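Vetemico Takeaway Counter Set, data card

Rulley subset, README last changed 9 March 2018

What is in this set

The set has 468 episodes of two-arm work on a small counter with takeaway supplies: paper cups, a cup carrier, napkins, lids, straws and paper bags. All episodes were made by people who drove the arms by hand from a second pair of arms. We collected them to train one policy that prepares an order for carrying out. The set can be used also for single skills, if you cut the episodes by the step labels.

Each episode has three video streams and the joint positions of both arms, all at 30 frames per second. One camera is fixed and sees the whole counter. The other two sit at the wrists and see mostly what is near to the fingers.

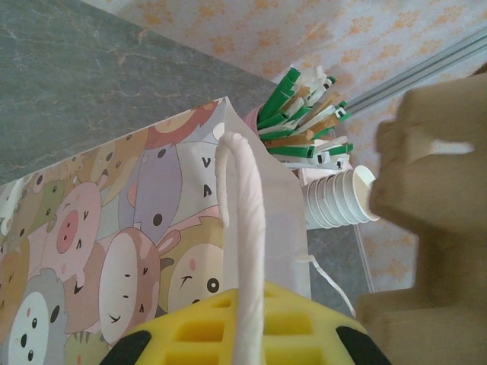 Wrist view, with the bag handle close to the camera and the cup stack behind.

Wrist views are often blurred at short distance. We did not remove such frames, and we ask you not to remove them before training. In our tests with the Phromma baseline, the policy trained on only sharp frames lost the handle more often at the moment of grasp.

How an episode is made

The operator reads a task sentence from the list and sets the objects by hand. The layout should change between episodes: turn the bag, move the carrier, exchange the places of straws and cups. The arms start from the rest position. An episode stops when the operator presses the pedal, or after 900 frames in the short tasks. The long tasks have no limit.

A failed grasp stays in the recording if the operator recovers from it. If the bag falls over and cannot be reached anymore, the episode is marked "aborted" and it goes to a separate folder. Aborted episodes are not counted in the total.

Task list

There are 5 tasks. The names are the same as in the field task_name.

bag_open: take the two handles and pull them apart
cup_to_carrier: put one cup into a free place of the carrier
lid_on_cup: take a lid and press it on the cup
straw_to_bag: take one straw from the holder and put it in the bag
napkin_to_bag: take a napkin from the box and put it in the bag

Workspace

The counter top is dark gray and has papered walls on three sides. The wallpaper is pale with an orange flower pattern. We chose a pattern on purpose, so that the background is not too easy. Both arms are mounted on the front rail. A second site, Futthorpe, uses plain walls, and its data is not part of this card.

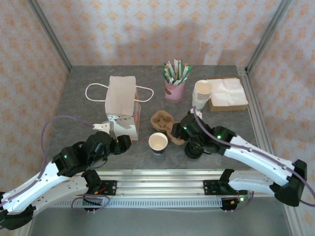

Known problems

The bags have printed and plain sides, and the printed designs are not balanced over the tasks. Please check this before you report results on new bags.

The twisted handles are soft and hang differently each time. Labels for the moment of grasp can be late by several frames.

In the fixed view, the arms can cover part of the carrier and of the lids. Use the wrist streams for these steps.

In the August recordings the left wrist stream starts a little after the others. The file sync_fix.csv gives the shift for each episode, and the loader applies it if you set use_sync to true.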